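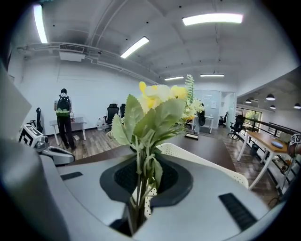 Search news and notices
Search
Clear

Lendier Adds Artificial Flowers to Shared Rooms at Its Solldale Building

3 min read

SOLLDALE, 2022-02-27. Lendier, which operates meeting and study rooms for small organizations, today announced that artificial flower arrangements will be placed in all shared rooms at its Solldale building. The arrangements are supplied by Woneck, a maker of artificial flowers and foliage, under an agreement that runs through October.

The agreement covers 135 bouquets. They will replace the cut flowers that Lendier has ordered for its front desk and larger meeting rooms, and will extend flowers for the first time to the small rooms, the corridor desks and the two waiting areas on the upper floor.

"Our members spend long hours at these tables, and many of the rooms are white walls and plain chairs," said Audrey-Anne Fehr, director of member services at Lendier. "We asked them what they would change. Better lighting came first and plants or flowers came second. The lighting was completed last year."

Lendier received 427 replies to its member survey. A number of members wrote that they enjoyed the cut flowers but were affected by pollen, and others noted that arrangements were often past their best by the end of the week. Lendier considered potted plants before deciding on artificial stems, which can be used in rooms with little daylight.

The first arrangements are in soft yellow and creamy white, with pale green leaves, fern-like greenery and sprays of small white flowers. Woneck proposed the colors after visiting the building and looking at the dark brown tables in the meeting rooms. A second set, in deeper shades, will be delivered in October and will remain in place over the winter.

"A bouquet for a meeting table has a different job from one in a hotel lobby," said Akihiko Iwasaki, head of design at Woneck. "People need to see each other across it. We kept the blossoms close together and put the height in a single piece of greenery, so it can be turned to one side or taken out."

Stems are supplied uncut, and members may move an arrangement within a room to suit a meeting. Lendier asks that bouquets stay in the room to which they are assigned and that water not be added to the containers.

Cleaning and storage will be handled by Lapointe, which already provides housekeeping at the Solldale building. Lapointe staff will dust the leaves and petals with a soft brush as part of the regular cleaning of each room, and will remove any arrangement that has faded or lost stems. Arrangements not in use will be stored upright in covered boxes on the ground floor.

"Dust is the main concern with fabric petals, and leaves with a fuzzy finish hold more of it than smooth ones," said Rosimeire Meireles, site manager for Lapointe. "We tested several brushes before the agreement was signed. The work adds roughly 30 minutes to the morning round."

Room bookings will not be affected during installation. Members who prefer a room without flowers may say so when they book, and the arrangement will be taken out before the meeting begins. There is no charge for this request.

Lendier will also hold 4 short workshops for members who wish to learn how to shape and arrange artificial stems. The sessions will be led by Jyoti Gautam, a floral designer with Woneck, and will cover bending wired stems, choosing a suitable container, and combining foliage of different heights. Materials will be provided. Places may be reserved at the front desk, and members may bring one guest.

The company will review the arrangements with members at the end of the agreement before deciding whether to extend them to its other locations.

About Lendier
Lendier rents meeting, study and project rooms by the hour, day or month to nonprofit groups, small firms and independent workers.

About Woneck
Woneck designs and produces artificial flowers and foliage for offices, clinics and public buildings.

Press contact
Jade Grewal, Communications Office, Lendier, Solldale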